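Saturday, March 10, 2018. Open day at Maes

We took the Ovard arm along and had it picking up toy blocks all afternoon, and what a nice crowd it was! 200 visitors by the door count, and plenty of them stayed to ask about the fingers (the ribbing always gets a question).

I like the white table, though next time I'd wipe it between runs.
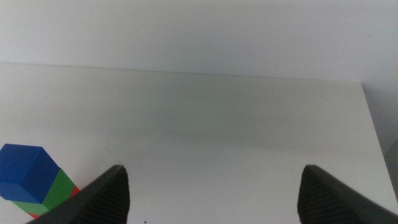
For April

Bring the spare Fledix cable, and a lower stool so the smaller kids can see.

Comments (2)

lonon_bench: My daughter is still talking about the blue block!

fledixfan: Will you be back in April? We missed it.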